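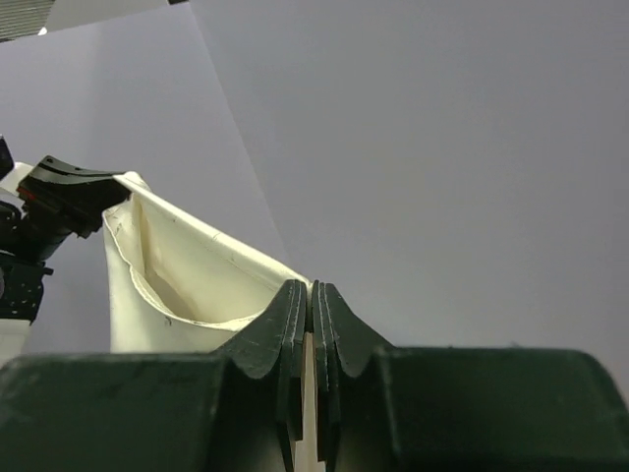 Hidano Technical Publications – Laundry Products Group

Search manuals Enter model or part number Go

Section 6. Washing and Drying Pillows and Cloth Bags

This section applies to the Hidano Wivura front-load washer and the matching vented dryer. Complete the leveling procedure in Section 2 before running any bulky load. An unlevel washer will stop during the final spin and show code 644.

6.1 Preparing the load

1. Read the care label on each item. Set aside anything marked dry clean only.
2. Check seams and hems. Repair open stitching before washing.
3. Empty all bags and turn them inside out. Shake lint from the bottom corners.
4. Treat marks with liquid detergent and let the item stand for 30 minutes.
5. Load two pillows of similar size, one on each side of the drum. If you have one pillow, add two bath towels for balance.

CAUTION: Do not wash foam pillows in this machine. Foam holds water and can tear during the spin.

NOTE: White cotton bags may be washed with pillows. Dyed bags must be washed alone the first two times.

This site uses cookies to remember your region and language. Accept Manage settings
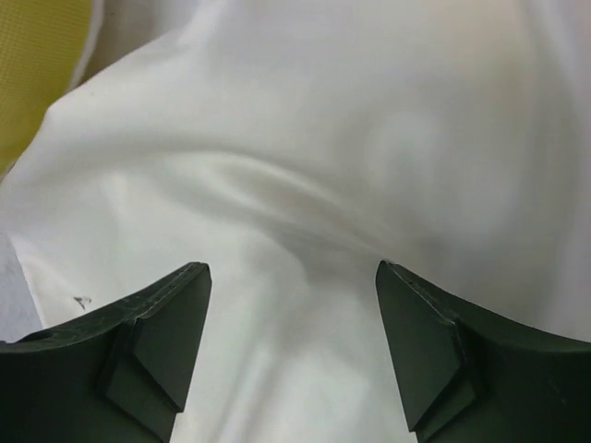 Page 40

6.2 Selecting the wash cycle

1. Turn the dial to BULKY. The display shows the default spin speed.
2. Press SPIN until the display reads 890.
3. Press TEMP and select WARM. Select COLD for feather filling.
4. Add detergent to the left compartment, up to the lower line. Leave the softener compartment empty.
5. Press EXTRA RINSE once, then START.

The door stays locked until the drum has stopped and the water has drained. If the lock light is still on after the end signal, wait two minutes before pulling the handle.

NOTE: On machines fitted with the Arkska control board, the spin speed returns to the default after a power loss. Repeat step 2.

6.3 Drying
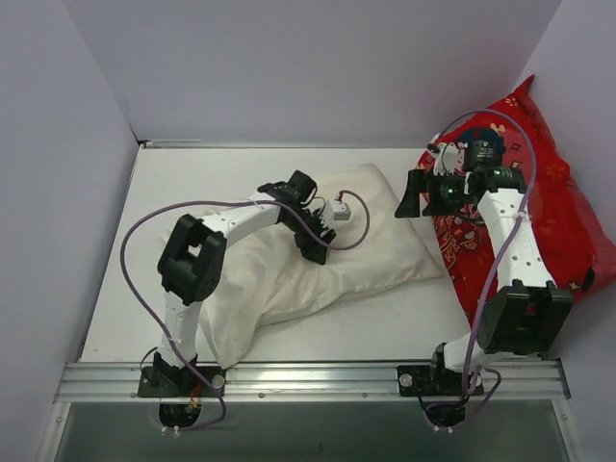

Fig. 6-3. Pillow on white tabletop.

1. Clean the lint screen.
2. Set the dryer to LOW and the timer to 40 minutes.
3. At the end of the time, remove each pillow and break up any clumps in the filling by hand.
4. Repeat steps 1 through 3 until the center of the pillow feels dry – the cover dries well before the filling.
5. Remove cotton bags after the first period. Pull the hem square and hang the bag by its upper corners.

CAUTION: Do not leave feather pillows in the dryer overnight. Trapped moisture causes odor.

CAUTION: Never use HIGH heat on coated or waterproof fabric.
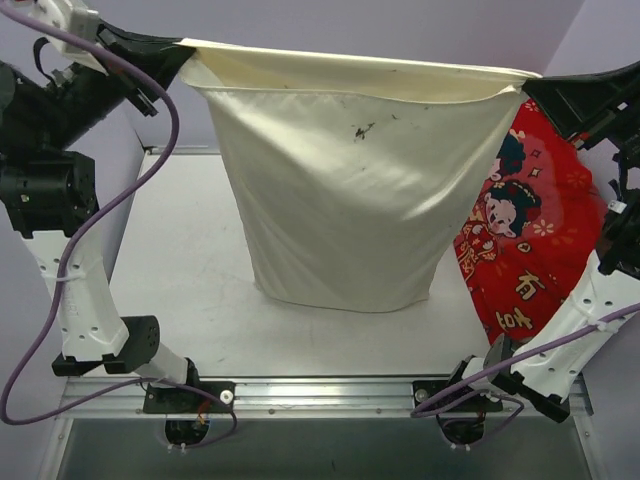 Can a drawstring bag go in the dryer?
Remove the cord first, or tie it short so that it cannot wrap around the drum vane. Use LOW heat only.

6.4 After use

Wipe the door gasket and leave the washer door ajar. Check the drain filter for feathers or loose thread after every third bulky load. Filter removal is covered in Section 8.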